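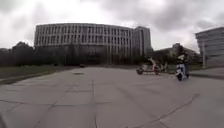
Brian Temba plans the equipment purchases for Traltthorpe, a small company that brings parcels between office buildings with wheeled robots. He has a budget for two new machines, and he must decide before November. I asked him what is the first thing he looks at. "The ground," he told me. "People ask first about the battery. I ask what the wheels must cross." On a plaza like this one, with long cracks in the concrete and scooters going over it, he would put more money in the suspension and the side sensors, and less in top speed.

He compared offers from Broltier and Owino. The Broltier machine carries 60 kilograms, and the Owino is lighter but easier to repair. "For me the repair is the bigger question," he said. "If a wheel motor must travel to the factory, I have paid for a robot which is sleeping."

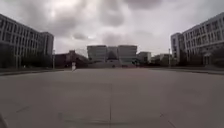
The plaza, with low curbs on both sides.

Temba also keeps 2,000 dollars apart for each robot, for tires, cables and small accidents. His manager wanted to remove this line. "I showed him the bills from our first year at Preltcombe, and he left it in."

The service contract is for 12 months, and he does not sign for longer. "The prices change, and our routes change also. I prefer to negotiate again." He is still waiting for the second offer from Owino, with the spare battery included.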